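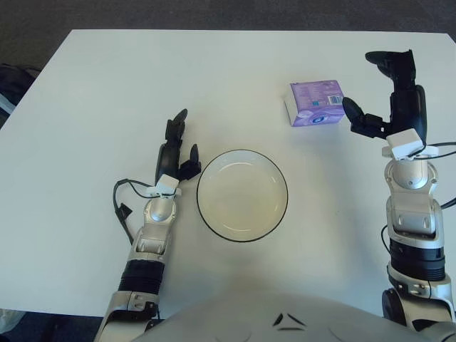
mirandam wrote:
I'm trying to settle whether the old bowls are worth hunting for or whether we've all talked ourselves into it. My wife's parents had a full set of Setine, the off-white with the thin black line on the rim, and when we cleared the house we ended up with a lot of plates and hardly any bowls. So I've been looking. A wide shallow bowl, creamy inside, black line right round the outside edge, like the one on the white table, is what every seller now calls "Setine style", and half of them want Setine money for it. I was offered a stack at the Clollwood market last weekend for a price I won't repeat. No backstamp on any of them. The fellow told me the early ones were never stamped. Is there anything to that, or is it what you say when you've got unstamped bowls to sell?

huguette_l wrote:
It's what you say when you've got unstamped bowls to sell.

My mother worked in the shop at Perron for years and they sold Setine by the crate. Every piece I ever unpacked had a mark under it. Sometimes smudged, sometimes so faint you had to tilt it to the window, but a mark. I have never seen a bare one that I believed in.

Z. Sandhu wrote:
Huguette, with respect, you unpacked what came to one shop. I have a platter from my aunt with nothing on the bottom at all and it matches the rest of her set exactly, glaze, weight, everything. Explain that one.

huguette_l wrote:
Your aunt broke a platter and bought another one. People did that.

Z. Sandhu wrote:
She'd have told me.

huguette_l wrote:
Would she?

sheldon_g wrote:
Before you two go another round, can I ask the dumb question. Marcelino, do you want these to eat out of or to complete the set? If it's soup on a Tuesday then who cares what's under it. Oh and don't buy wide shallow ones for soup in any case. It goes cold in no time and the kids wear it. I've got deep ones from the hardware store and they've been through the dishwasher 1000 times.

mirandam wrote:
Eating. Pasta mostly, and salad. I like the flat base because things don't slide to the middle. But I don't want to pay collector prices for something that came out of a discount bin, and I don't want the line to wash off either. That's the other thing he swore to, that the black line is under the glaze and will never lift. I ran my thumbnail along it and I could feel an edge. He said that was normal.

josee_s wrote:
If you can feel it, it's on top. I don't care what he said. A line that's under the glaze feels like nothing, it's as smooth as the rest of the bowl. On top means it was put on after and fired low, and it will go grey and then patchy, and it'll go first where your lip or your scrubber touches it. I had 11 plates like that and by the end not one had a whole rim.

sheldon_g wrote:
How long did that take though? Everybody says "it wore off" like it was a fortnight.

josee_s wrote:
Dishwasher every night, hot cycle. First fading inside the year. By the second winter I was embarrassed to put them out. My sister had the same plates, washed them by hand, and hers still look decent, so I suppose you could say the dishwasher did it and not the plate. I'd still blame the plate.

Z. Sandhu wrote:
Here's where I part company with Josée. You can feel an edge on an underglaze line too if the glaze was put on thin. My aunt's set has been going for longer than I've been alive and you can feel the band on some of them. Still black. A thumbnail isn't a test.

josee_s wrote:
Then what is?

Z. Sandhu wrote:
Tilt it under a lamp. If the shine runs straight across the line without breaking, it's underneath. If the line is duller or shinier than the glaze beside it, it's on top. Costs nothing, and the seller can't argue with you.

huguette_l wrote:
The seller at Clollwood can argue with anybody. But yes, that one I agree with. Have a look at the inside too while you've got it under the lamp. There's usually a faint ring where the flat part ends and the side starts to climb. On the Setine I know, that ring is even all the way round. On the copies it wanders. I wouldn't put money on it by itself.

sheldon_g wrote:
So now we need a lamp and a theory about rings to buy a pasta bowl.

huguette_l wrote:
You don't have to read it, Sheldon.

mirandam wrote:
OK, I went back with a flashlight. Shine breaks at the line on every one of them. I showed him and he told me it was the cold in the hall. I left them there.

I did pick up a tube of that Velumance stuff someone two stalls over was selling, which is meant to take the grey cutlery marks off glaze. Has anybody used it? The ones we've got are covered in scratches from forks, little pencil-looking lines, and I can't shift them with dish soap.

josee_s wrote:
Save your money next time. Those aren't scratches, or most of them aren't. It's metal off the fork rubbed onto the glaze. Baking soda made into a paste with a bit of water, a soft cloth, go in circles, rinse. Comes up fine on plain glaze. Keep it away from the black line if you've got any doubts about the line.

Z. Sandhu wrote:
I used Velumance on some mugs. It worked. So does baking soda. I couldn't tell you which mug got which.

sheldon_g wrote:
What did it cost you, Marcelino?

mirandam wrote:
More than baking soda.

Tried both last night, half a plate each. Zachary's right, can't see a difference. The Velumance smells nicer, which I guess is what you're paying for. A couple of marks stayed put on both halves so I take it those really are scratches.

huguette_l wrote:
They are, and they'll hold tomato. I'd keep those plates for toast.

For the bowls, try the church sales in February, when people have finally got around to the boxes from Christmas. I got six for my niece that way in 2000, every one stamped, and the woman threw in a gravy boat I didn't want. Look for somebody selling the whole kitchen. The ones who bring only bowls, laid out in a row, have been buying them in from somewhere.

Z. Sandhu wrote:
Or they had a lot of bowls.

huguette_l wrote:
Zachary, turn your aunt's platter over and take a colour photograph of the foot, and of the foot of one of her plates. I'd like to see the two side by side. If they match I'll say so on here.

Z. Sandhu wrote:
Fine. She's at her daughter's until the end of the month, so you'll have to wait.

josee_s wrote:
Does anyone know what size the Setine bowls came in? I always thought there was only the one wide one, but my neighbour insists hers are bigger than mine and we've never had them in the same kitchen to check.

huguette_l wrote:
Two, that I remember. The bigger was 26 cm across and sold as a serving bowl, though people used it for everything. Measure rim to rim, outside the black line.

sheldon_g wrote:
26 cm of cold soup.

mirandam wrote:
I'll hold off until the church sales then. If anyone sees stamped ones going for a sensible price, the smaller size, I need four. I'll take chips on the foot but not on the rim.

Last reply January 22, 2003 | Contact the moderators | Copyright remains with individual posters | Back to top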